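Ursina Frei would like it on record that she never wanted a robot in the packing room. She wanted a second pair of hands from six till ten in the morning, and when she couldn't get them at the wage the farm shop at Skudcombe could pay, her partner in the business, Gebhard Prantl, came back from a trade day with a leaflet from Vuda.

"It said 'gentle as a hand'," she says. "I asked him, whose hand?"

The arm went in last December. Its job is to move eggs from the sorting tray into clear plastic cartons and, when a carton has been filled wrongly, take them out again. The second part is where the trouble began. Over 14 mornings the machine cracked 678 eggs, most of them while lifting them out. The log showed every one of those lifts as a success.

I met Frei and Prantl at the table where the arm works, along with Jaanus Rätsep, the engineer Vuda sent down after the third complaint. Prantl still likes the thing. Frei had brought a biscuit tin full of shells.

"The gripper was closing to the right force at the wrong place," Rätsep told me. He has a soft voice and had clearly given this account before. The camera at the wrist has to find the edge of an egg through and around clear plastic, which throws back bright streaks from the lights above. Every so often the software took the curve of an empty cup for the side of the egg. One finger then went down too close, met the shell early and pushed it against the wall of its cup while the other finger was still travelling.

I asked why the force sensor hadn't stopped it.

"It did stop it," he said. "It stopped at the limit. The limit was set for an egg held from both sides. For an egg being pushed from one side only, the limit was too high."

Who set the limit? There was a pause. The figure came from the test bench, he said, where they had used card trays and white eggs. Had anyone tried brown eggs in clear plastic before the sale? "Not at this volume."

Frei laughed at that, not very kindly. "We're a farm shop. We haven't got volume."

What bothers her more than the breakage is the log. A hairline crack on the underside doesn't show until somebody picks the egg up, and because the arm had marked the lift as good, the carton went out on the shelf. A customer, Luana Toledo, brought hers back with two leaking. "She was nice about it," says Frei. "She shouldn't have had to be. You don't sell people cracked eggs. That's a food safety matter, and the machine was telling us all was well."

Rätsep doesn't argue. In the company's terms a success meant that the egg had left its cup and arrived at the next place. Nothing checked the shell. Since his visit the fingers come down more slowly, the one-sided limit has been cut, and any lift in which one finger touches well before the other is put down in the log as doubtful – a word Frei asked for herself. Doubtful eggs go to a side tray and she holds each one up to a lamp.

So has it worked? Prantl says yes. In the run that followed, 1234 lifts, they found 2 cracked eggs, and he has the sheet pinned by the door. I pointed out that the side tray had been rather full that week, and that Frei had been standing there with her lamp from six till ten.

"Well, yes," said Prantl. "But that will come down."

Rätsep was more careful. He would like a different light over the table and he would like to see the results in summer, when the sun comes in low through the east window. He wouldn't give me a date for when the checking could stop.

Frei put the lid back on her tin. The lease has a break clause in spring, and she has read it. "I'll keep it if it lets me go and have my breakfast," she said. "At the moment I'm paying for it and doing its job as well."
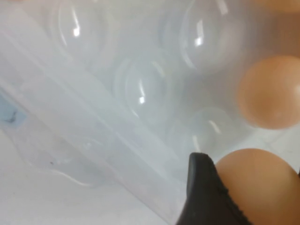 *The gripper at work on brown eggs in a clear carton at Skudcombe, as seen from the wrist camera.*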